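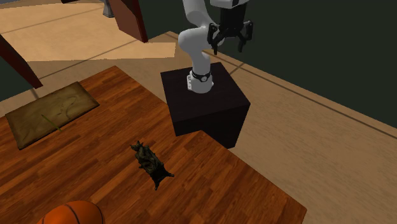

Image credit: Emrys Griffiths

We use cookies to remember your settings. Accept | Manage

Rental walk-through, Menmont unit 16, with my comments

I do this list every time a tenant moves out, and Shiuli Siriwardena wanted it typed up so she can do the Alidham units the same way. Mark each line OK, Fix or Ask.

1. Smoke alarms – OK. Pressed the button on all of them. The hallway one is loud enough to wake the whole street!
2. Kitchen faucet – Fix. Slow drip from the base (not the spout, I checked twice). Yavuz Ekinci has the washers.
3. Under the sink – Ask. There's an old stain on the cabinet floor. Felt dry to me, but put a paper towel down overnight and look again.
4. Water heater – OK. Relief valve pipe points at the floor like it should.
5. Outlets – Fix. The one behind the stove has a cracked cover. Cheap job, so let's just do it.

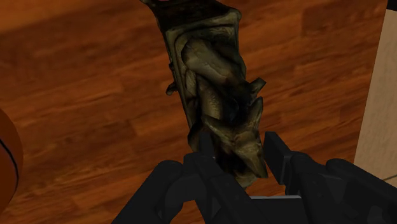 Page last changed: 21/03/2026

6. Windows – Fix. Bedroom sash won't stay up. I propped it with a paint stick and then took the stick back out, please don't leave it like that.
7. Stair rail – OK. Pulled hard on it, no wobble. It was terrible back in November, so thank you Pranab!
8. Dryer vent – Fix. Packed with lint, and I mean packed. I got a good bit out by hand but it needs the long brush.
9. Front door lock – OK. New key works, old key doesn't. Spare is on hook 207.
10. Bathroom fan – Ask. It runs, but it wouldn't hold up a square of toilet paper. Shanthi Cassim thinks the flap is stuck outside.

I'll go back once the Fix lines are done and redo 2, 5, 6 and 8.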